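4장. 시뮬레이션 주방에서 시연 예시 모으기

4.1 시작하기 전에

이 장은 Bruma 수집기로 싱크대 작업의 시연을 기록하는 절차를 다룬다. 판매 자료에는 예시 1000건이면 정책 하나가 쓸 만해진다고 적혀 있다. 우리는 그 숫자를 믿지 않는다. Pramside 과제에서 1160건을 모았으나 검수를 통과한 것은 537건이었고, 그 537건으로 학습한 정책도 접시 위치를 조금만 옮기면 헤맸다. 건수는 목표로 삼지 말고 참고만 하기 바란다.

4.2 장면 불러오기

1. Bruma를 실행하고 장면 목록에서 싱크대 작업을 고른다.
2. 접시가 개수대 바닥에 평평하게 놓였는지 확인한다. 벽에 파묻히거나 공중에 떠 있으면 장면을 다시 불러온다.

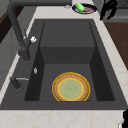

3. 물체 배치의 난수 범위를 정한다. 기본값은 너무 좁다. 기본값으로 모은 예시는 서로 거의 같은 예시이고, 화면의 진행 막대만 보기 좋게 올라간다.
4. 두 팔의 시작 자세를 저장한다. 자동 초기화 기능이 있지만 가끔 이전 회차의 관절값이 남으므로 첫 회차는 눈으로 대조한다.

주의: 렌더링이 그럴듯하다고 접촉 계산까지 정확한 것은 아니다. 손가락이 물체를 뚫고 지나간 회차는 결과가 성공으로 찍혀도 버린다.

4.3 시연 기록

1. 시점을 고른다. 정면 시점과 측면 시점은 따로 저장된다. 한쪽에서 잘 보이는 접시가 다른 쪽에서는 가려질 수 있으니 둘 다 켜 둔다.
2. 녹화를 누르고 조종 장치를 천천히 움직인다. 빠른 시연이 효율적이라는 말이 안내 영상에 나오지만, 급하게 움직인 궤적은 검수에서 먼저 탈락했다.
3. 접시에 음식 모형이 여러 개 겹친 배치에서는 집을 대상을 녹화 전에 정한다. 도중에 대상을 바꾼 회차에는 '혼합' 표시를 붙인다.

참고: 정면 시점에서는 그리퍼 위치를 나타내는 붉은 구가 접시나 개수대 칸막이를 가릴 수 있다. 구를 끄는 설정은 조종자 화면에만 적용되는 것으로 되어 있으나, 저장본에도 반영되는지는 직접 열어 보아야 안다.
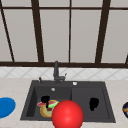 4.4 검수와 표시

1. 10회차마다 녹화를 멈추고 저장본을 재생한다. 몰아서 검수하면 같은 실수가 수십 건에 퍼진 뒤에야 발견된다.
2. 자동 판정을 그대로 받아들이지 않는다. 판정기는 물체의 중심 좌표만 읽는다. 딸기가 접시의 원 안에 들어와 있으면 어떻게 들어왔는지는 따지지 않으므로, 굴러 들어간 것과 내려놓은 것이 같은 점수를 받는다.
3. 실패 회차도 지우지 말고 별도 폴더에 둔다. 학습에 쓸지 말지는 나중 문제이고, 실패율을 모르면 성공 건수도 해석할 수 없다. 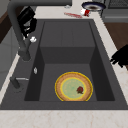

Onishi는 이 절차가 지나치게 느리다고 본다. 판정기가 틀리는 회차는 전체에 섞이면 희석되니 사람이 일일이 재생할 필요가 없고, 그 시간에 배치를 더 바꿔 가며 모으는 편이 낫다는 의견을 보내왔다.

배치를 더 바꾸라는 말에는 동의한다. 다만 희석된다는 주장은 오류가 무작위일 때의 이야기이고, 우리가 본 오류는 접시 가장자리 근처에 몰려 있었다. 재생 검수는 유지한다.

4.5 내보내기

1. 통과한 회차만 선택하고 Vendton 형식으로 내보낸다.
2. 내보낸 파일의 회차 수와 수집기의 회차 수를 비교한다. 두 수가 다르면 학습을 시작하지 말고 4.4의 1번부터 다시 한다.
3. 난수 범위, 시점 설정, 조종자 번호를 같은 폴더에 텍스트로 남긴다. 수집기가 만드는 요약 파일에는 난수 범위가 빠져 있다.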